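How I set up a two-arm tabletop station without regretting it later

Updated June 2020

I've been putting small robot arms on tables for a fair while now, first at Voltenport and then on the Jodstead project, and I get asked the same thing by nearly everyone who starts out. Where are the rules? Well, there are proper standards for industrial machines and you should read the ones that apply where you live. But for two light arms doing kitchen-type jobs you also need house rules, the boring everyday kind, and these are mine. Pinch whatever you like.

Before you switch anything on

1. Mark the reach of each arm. Move it by hand with the power off, stretch it right out in every direction, and put tape on the floor where the fingers get to. People always guess too small. Then add a bit more for whatever the arm might be holding, as a long spoon changes everything.

2. Decide which arm owns which bit of space. If both can get to the same spot, write down which one goes first. We once had two grippers meet over a saucer and it cost us 2 evenings of recalibrating (and the saucer).

3. Sort the cables. This is the one I nag about most! Take each joint slowly from one end of its travel to the other and watch the cable the whole way. You want a loop with enough slack for the worst pose, but not so much that it sweeps the table and takes the crockery with it. I clip mine at the wrist and again past the next joint. If a cable goes tight at any point, stop and redo it.

4. Check what the table does when you lean on it. Folding tables are handy and I use them all the time, but they do shuffle about, and every taught position shuffles with them. Mark where the feet go so you can put it back.

Running the first task

5. Start slow. I keep the speed limit at a crawl for the first nine runs of any new task, and I don't care how well the first one went.

6. Have one person on the stop button who does nothing else. They don't film, they don't make notes, they don't hold the tea.

7. Go for sturdy, ordinary things before anything fiddly. Bowls and mugs are good teachers – a bowl gives you a thin rim to pinch, and a mug has a handle that can point the wrong way. Bring the fingers in low and stop short, then have a look from the side before you close them.

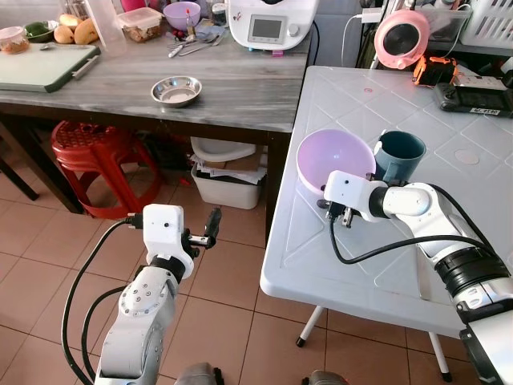

8. Park the arm you aren't using. Park means a named, saved pose, well away from the other one's path, with the gripper empty. "Sort of out of the way" doesn't count.

Looking after it

Keep a log. Mine is a plain spreadsheet with more than 3295 rows in it by now, and most of them are dull, which suits me fine. I put down the task, the speed, who was on the button and anything that felt odd. The Gisico template is decent if you want a starting point, though I deleted half the columns.

Finger pads want checking before each session. Wipe them, look for splits, and swap both together or they'll grip unevenly. I do a proper bolt check on the bases every January and again after any move, even just across the room.

If you change the layout, go back to step 1. Yes, all of it. The tape takes ten minutes. Breathnach do a floor tape that peels off tile without leaving gunk, by the way, and I've stopped buying any other sort.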